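Handheld Gripper Recording: Rules and Good Practice FAQ

Maintained by Wai-kit Shek for operators on the Goodwin textile task set. Applies to all sites using Zarevness handheld grippers.

Who has to follow these rules?

Anyone who records with a handheld gripper for Goodwin, including reviewers who record a few episodes to test a task card. Work on the fixed arms is covered by the Hillel cell rules and is outside this page.

What counts as one episode?

One task card, start to finish, in one recording. Begin with the jaws open and clear of the cloth. End with the jaws open again and the tool still for a full second. If you stop partway, the recording is a partial and must be tagged as such before upload.

Can I use my free hand?

Only if the card says "assisted." On all other cards the free hand stays out of the work area from the first motion to the last. A single touch to straighten a sleeve or hold a corner fails the episode.

How fast should I move?

At the speed you would want the arm to repeat. Swinging the tool between grasps smears the background and weakens tracking. Some blur at the outer rim is accepted. Blur on the pads or at the grasp point is not.

How long may an episode be?

Up to 2352 frames. The uploader rejects anything longer. Split long folding jobs at the card's marked break, never in the middle of a grasp.

What do I check before the first episode of a shift?

Close the jaws fully and open them fully. Check that both pads are seated and that their ridges are free of lint. Wipe the lens with a dry cloth. Confirm that the episode counter in Cereo matches your log sheet.

When do pads get replaced?

After 200 episodes, or sooner if a ridge is torn or a pad shifts on its backing. Replace both at once and write the change in the tool log. Mixed pads close unevenly on thin cloth.

Are dark fabrics allowed?

Yes. Black cloth is harder to segment and hides the edges of dark jaws, so the following apply:

The pads must stand out clearly from the cloth. Blue is the approved color for dark items.
At least one edge or fold of the item must be in view before you close the jaws.
Do not raise the exposure by hand. Add room light and leave the camera settings alone.

The view below meets the first two points. Both blue pads are visible against the black fabric, and the border of the upper flap can be followed across patterned cloth and speckled floor covering.
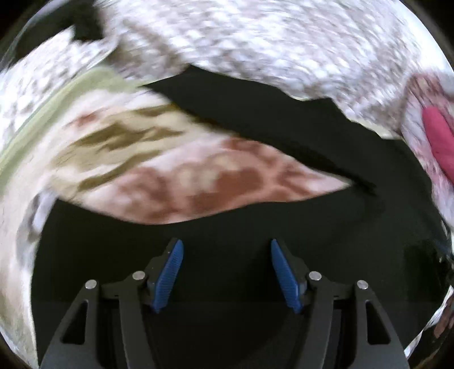
What if several garments overlap?

Leave them as they are unless the card calls for a single item. Approach the one named on the card and grasp a single layer where you can. If a second layer comes up with it, set both down and regrasp – this is a valid recovery and should stay in the recording.

Who reviews my episodes?

A reviewer at another site. Rejections show in Cereo with a rule number. Disputes go to Wai-kit Shek by Tuesday noon and are answered the same week.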